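Home | Opinion | Tech | Subscribe

The Backpack Will Humble Us All
By Liv Nyberg
2024-07-15

My son is 17 and cannot pack a school bag. I had hoped a machine might manage it by now.

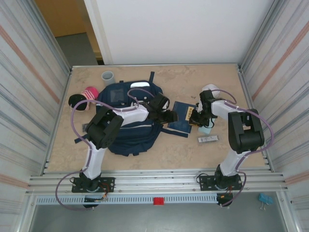 Two arms, one backpack and a dark blue book.

A book has the decency to keep its shape. A backpack sags, folds and trails its straps. Give me a robot that can hold one open while finding the lunch money, and I'll retire from motherhood. Until then, I'm still cheaper.

We use cookies. Accept | Manage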